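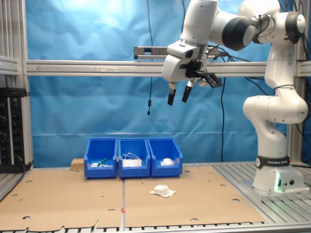 The arm over the bins, mid-morning. Masks again.

Up early to get the equipment sheet finished before Catrin came in. Didn't manage it. I had the arm costs done last month and thought the rest would be quick, but the small things take far longer to price than the big ones. Fingertip pads, brackets, cable, bins, cardboard for the table. I have been putting cardboard under "sundries" and Catrin says sundries can't go over 90 pounds without a note, so now cardboard has its own line.

Quotes so far. Utar came back with 803 for a second set of extrusion and fixings, delivery included, and they will hold the price until the end of April. Leone were cheaper on the rail but want payment up front and couldn't tell me what the corner brackets cost. Harkari haven't answered. I'll ring them tomorrow rather than send a third email.

Spent a good part of the morning at the table with Theophilus. He wants the next order to include deeper bins. The blue ones are all right for masks, but the ear loops stick up over the rim and he thinks they will catch on the fingers sooner or later. I said write down every time it happens and we'll have something to show Catrin. He wasn't pleased, but he did start a page for it in the back of the log.

We also talked about whether to buy a second arm or hire one. Hire through Cirkeo is a minimum of 12 months, so it only makes sense if the packing work carries on past the winter, and I can't promise that. Wellington thinks we should put the money into a better gripper and spare cables and leave the second arm for next year. I am coming round to it. One arm that keeps running would suit us better than two with no spares on the shelf – and we still have only one person who can set them up properly.

Things I had left off the sheet and have now added: training for Araba, a service visit, spare fingertips, a new backdrop (the blue one is badly creased and I don't think ironing will do much for it), and a proper floor cable cover. The service visit is a guess. Kobina said he would look out what we paid last time.

Lunch at my desk. Soup.

In the afternoon I moved everything into three columns, must have, should have and can wait. The second arm went into the third column and the total looked a lot better. Catrin read it through at half past four and asked why masks need a spare gripper at all. Fair question. I gave her a poor answer and said I'd write a paragraph.

Still to do: the paragraph, ring Harkari, measure the shelf for the deeper bins, and ask Utar if the 803 includes VAT. I should have asked that first.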